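Drundness Infant Feeding and Sleep Support Program
Progress report to the Arancibia Fund
January 2026
Prepared by Uriel Insaurralde, program lead

1. Period covered

The report covers work since July, when the second grant payment was received. Spending is within budget on all lines except interpreter hours, which are discussed in section 4.

2. Enrollment and visits

The target for the period was 200 families. Enrollment closed at 102 at the Drundness site, with the Adosura site still open. Home visitors completed 803 visits. Most took place in the first six weeks after birth, as set out in the protocol. Later visits were harder to schedule once parents returned to work, and evening slots have been added at both sites.

3. Content delivered

Each visit follows the Inora checklist: feeding position, diaper output, weight trend, sleep surface, and parent mood. The sleep section was rewritten in the fall. The old version asked whether the baby had a crib. The new one asks where the baby slept last night and for naps, and it produces more usable answers.

Responsive bottle feeding was added as a separate item – paced feeding, holding the baby semi-upright, and stopping when the baby turns away. Visitors asked for a shorter handout on this topic. A one-page version is in use at Drundness and will go to Adosura after translation.

4. Issues

Interpreter hours ran over because first visits take longer with an interpreter present. We request approval to move funds from the printing line to cover the difference.

Scale calibration was missed at Adosura for part of the period. Weights from those visits are flagged in the data file and left out of the trend analysis. 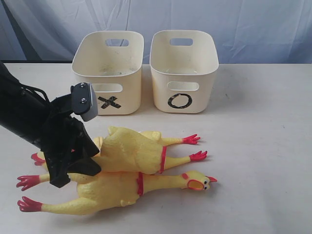 Two visitor positions were vacant in the fall. One has been filled. The second is posted again with a revised schedule, and current staff are covering the caseload until then.

5. Next period

Planned work is as follows:
Complete enrollment at Adosura.
Train 10 visitors on the revised sleep section.
Issue the translated feeding handout.
Submit the flagged weight data for outside review.

The updated budget table and the Inora checklist are attached separately.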